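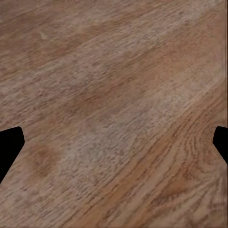 Marion Pollock
Moderator, Simulation and Test Practice
30th March

Wrist view, empty gripper over the table, both fingers open. I want to settle how we write up runs like this before the April revision of the practice notes goes out. The current draft says, in section 3:

"Every simulated wrist camera episode shall begin with the gripper open, both fingers in view, and nothing between them."

I think that's right and I'd like to keep it as "shall." Comments please, and keep them to section 3. Section 7 gets its own thread.

dkessel_cell
Agree with open and empty. I don't agree with "shall" on both fingers in view. Our Pilgate gripper has a wide stroke and at full open one finger leaves the image completely. We would fail every episode on a rule that has nothing to do with whether the data is any good.

tomasz_r
Then you open it less. We set the start width in the config and never touch it again. Two lines of YAML.

dkessel_cell
Opening it less means the start pose in sim no longer matches the start pose on the real arm. Section 2 says those have to match. So I can follow section 2 or section 3 but not both.

Marion Pollock
Moderator
That's a fair conflict and I missed it. Would "both fingers in view at the start width used on the hardware, or the deviation recorded" work for you?

dkessel_cell
Yes, if "recorded" means one line in the episode header and not a form.

Marion Pollock
Moderator
One line in the header.

Britt-Marie Sæther
Reviewer
A different point on the same section. The fingers in Marion's render are plain black, no highlights, no texture at all. The wood under them has grain, pores, worn patches, the lot. I would like the notes to say something about that. If the table gets a detailed material then the gripper should get one too, or the write-up should state that it doesn't have one.

tomasz_r
Disagree. Our real fingers are matte black and under the cell lights they come out of the camera looking pretty much like that. I've compared them. Spending render time on finger texture is a waste.

Britt-Marie Sæther
Reviewer
Yours may. The ones on our Yimer cell are black as well and they show a bright edge whenever the arm turns toward the door. I'm not asking anybody to model that. I'm asking for it to be stated, so the person who gets the data set later knows what was left out.

lowgear
Same issue with lighting. Even light and no strong shadows is fine for a baseline. It should be labeled baseline. We received a set last year where all 33 scenes were lit flat and the readme said "varied conditions." What varied was the tabletop.

tomasz_r
Tabletop variation is still variation.

lowgear
Sure, and the readme could have said tabletop.

pnw_integrator
Question from someone newer to this. Close range over wood, is there a rule on how the grain has to run compared to the gripper? In this one it goes diagonally, lower left to upper right. Ours is always straight across and I wondered if that's a problem.

Marion Pollock
Moderator
No rule. Section 5 recommends rotating the surface texture between episodes — it's a "should." If yours is always straight across, I'd rotate it. Zilance does it from the scene file and Cakau has a randomizer setting for it, off by default.

pnw_integrator
Thanks, found the setting.

dkessel_cell
Watch the texture scale when you turn that on. Ours got reset and the grain came out too big for the table.

Marion Pollock
Moderator
Changes going into the draft so far:

3.1 Gripper open and empty at episode start. Stays "shall."
3.2 Both fingers in view at the hardware start width, or deviation recorded in the episode header.
3.3 Write-up states which parts of the scene have simplified materials, gripper included.
3.4 Lighting labeled baseline or varied. If varied, say what varies.

tomasz_r
I still object to 3.3. Put me down as against.

Marion Pollock
Moderator
Noted. I'll list it as an open objection next to the clause.

Britt-Marie Sæther
Reviewer
Fine with all four. Can 3.3 point to the materials table in the annex, so people aren't each making up their own wording?

Marion Pollock
Moderator
Yes, I'll add the reference tonight.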